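The Night the Plates Stopped Hurting

I've washed, stacked, wiped and carried a lot of plates in my life, so when my editor asked if I wanted to go see a place where a machine does the carrying, I said yes before she finished the sentence. Then I found out it was in Brinside, in July, with the air conditioning on the train broken, and I said yes again but slower.

Denum is a tableware rental outfit. If you've been to a wedding within driving distance of Brinside, you've probably eaten cold salmon off something of theirs. The plates go out in crates on a van, come back in the same crates the next morning, get washed, and then every single piece has to be picked up, looked at, turned over, and set down in the right stack. On a slow day that's 2261 pieces. On the big day of the month I visited, it was 3000 before lunch (there were two weddings and a retirement dinner, and one of the weddings had a separate plate for bread, which I have opinions about).

Mireille Atallah has run the sorting room for years. She met me at the side door at six in the morning with a coffee in each hand, and both of them were hers. "I used to go home and not be able to open a jar," she told me while we walked. "My husband bought me one of those rubber grip things. I couldn't hold that either!"

So that's what the robots are for, at least the way she tells it. The company has 6 arms now, and they do the part that wrecks your wrists, the pick up and put down, all day long. People do the looking. They also do the cursing, the rearranging and the deciding whether a hairline scratch is a scratch or just the light.

I'd expected a lot of noise, clanking and hissing and somebody in goggles. It's so much quieter than the old dish room at the hotel where I worked summers! You hear the washers through the wall and you hear people talking, and that's new too, because before this everyone wore earplugs and worked facing the wall.

The square plates were the hard ones. Round plates are friendly, you can come at them from any side, but a square one with curved-up edges has corners and flats and a shallow middle, and the arm has to learn where to take hold. They teach that at a bench, one dish at a time, well away from the crates.

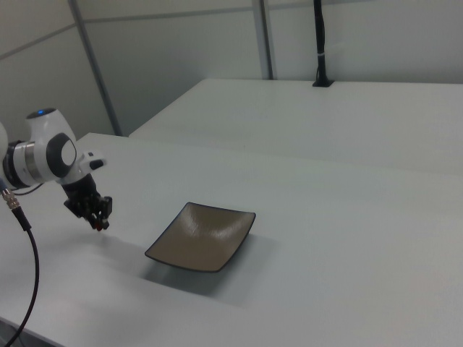
Did anybody lose their job when the arms came in?

Nobody was let go, though two people who left that year weren't replaced, and Mireille doesn't pretend those are the same as two jobs that are still there.

She brought that up herself, by the way, I didn't have to drag it out of her. One of the two had been her lunch buddy. They still text.

What changed for everyone else is stranger and more ordinary. The pay went up one grade for anybody who took the training, which is run through a course called Plustness (yes, that's the name, no, I couldn't find anyone who could explain it). It takes 115 hours, done in pieces, mostly afternoons. Some people loved it. A guy from the loading side told me he'd rather carry crates until he dies than look at another slide with arrows on it, and he's still carrying crates, and he seemed perfectly cheerful.

The schedule got weird, too. The early shift used to be the bad one, and now it's the one everybody fights over, since setup happens then and setup is the interesting part. The late shift is mostly watching, and watching is tiring in a way that I think bosses underestimate. "My hands are fine and my eyes are fried," is how one sorter put it. They've started swapping stations every hour, which was the sorters' idea and took two months of asking.

I tried the teaching myself, on a practice program called Tsuji that lets you nudge the arm along a bit at a time. Reader, I was terrible. I came down too far left, then too far right, then I got nervous and hit stop while I was still way up in the air. Mireille leaned over my shoulder, moved me two little taps forward, and went back to her second coffee.

Before I left I asked if she ever misses doing it all by hand. She thought about it for longer than I expected. She misses being fast, she said. She was the fastest in the building and people knew it, and new hires would come stand next to her to see how she did it. They still come stand next to her, only now they ask about corners.

Then she handed me a jar of pickles from the break room fridge and told me to watch. It opened on the first twist.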